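Slide 7. Scene setup and planner interface

Keogh is our task planner. Drisau is the simulation layer under it. Keogh sends a goal pose and a grasp type, and Drisau returns joint states and contact flags. No images cross that boundary.

Kitchen set: 36 layouts, 285 object meshes. Object poses are sampled at reset and checked for overlap before the arm moves.

Slide 8. Failure cases

Of 119 failed plans in the March run, most came from thin objects. A card or spatula lying flat leaves little clearance for the fingers. The planner picks a valid grasp and the collision checker rejects the approach.

Fix in progress: separate clearance margins for the fingers and the wrist. Margin values are in the config file, not in the code.

[Pause. Ask if anyone has run flat objects on hardware.]

Slide 9. Counter layout

Point out the card by the counter edge, then the two parallel spatulas. Mention that the raised section is a separate collision body. Skip the timing table if under five minutes remain. 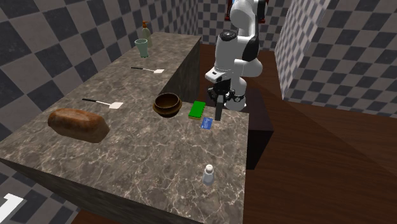 Slide 9: Simulated kitchen counter, two-finger gripper pointed down beside the sponge.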